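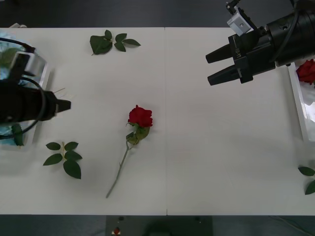 How to Follow a Criminal Trial From the Public Gallery

Most criminal trials in the United States are open to the public. You don't need a press pass, a connection to the case or a reason for coming. You do need to know which room to go to and what the judge will put up with. These steps are based on county courts, so check the details with the clerk where you live.

Step 1. Find the case number

Call the clerk's office or search the court's online docket by the defendant's last name. Write down the full case number, including any letters at the end. In my county the docket is updated at 5 p.m., and that evening version is the one to trust. Trials get moved, continued or settled by plea with very little warning.

Look for the words "jury trial" or "bench trial" next to the date. A line that says "status" or "pretrial conference" may be over in five minutes.

Step 2. Get there early

Security lines are longest between 8 and 9 a.m., when jurors report. Leave pocketknives, pepper spray and metal water bottles at home. Some courthouses hold them for you at the door and some turn you away.

Seats are first come, first served. Our largest courtroom has 38 gallery seats, and the front row is usually held for family members and reporters. For a case that has been in the news, ask the clerk the day before if there is an overflow room or a seat lottery.

Step 3. Know the phone rule

Read the sign on the courtroom door. Some judges allow phones that are switched off, and others want them left outside. Recording without permission can get you removed or held in contempt. A paper notebook is almost always fine. 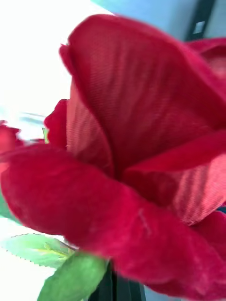 Step 4. Take notes you can use later

Put the date and the judge's name at the top of every page. When a witness is sworn in, write the name, the time and which side called them. Draw a line down the page and keep direct examination on the left and cross-examination on the right.

Exhibits are referred to by number, so copy the number each time. If a lawyer says "State's 19," write S-19 and a word or two about what it is — a voicemail, a receipt, a map. Mark the ones the judge admits. An exhibit that was offered and kept out is not evidence, and it is easy to mix the two up a week later.

Rehema Koech, who covered courts for a small weekly before she retired, taught me to put a star beside every objection and write the ruling in one letter, S for sustained or O for overruled. Speed matters more than neatness.

Step 5. Behave like you aren't there

Stand when the jury comes in or goes out. Don't react to testimony, even with a nod. Wait for a break to leave if you can. Never speak to a juror in the hallway, the elevator or the parking lot, even to say good morning.

Step 6. Fill in what you missed

Filed motions and orders are usually public, and many clerks let you read them free at a counter terminal. Transcripts cost money. I once asked about a single day of testimony and it came to 284 pages, charged by the page, so ask for one witness if that is all you need.

Jury instructions are worth reading too. They set out what the state has to prove on each count, and the closing arguments are much easier to follow with a copy in your bag.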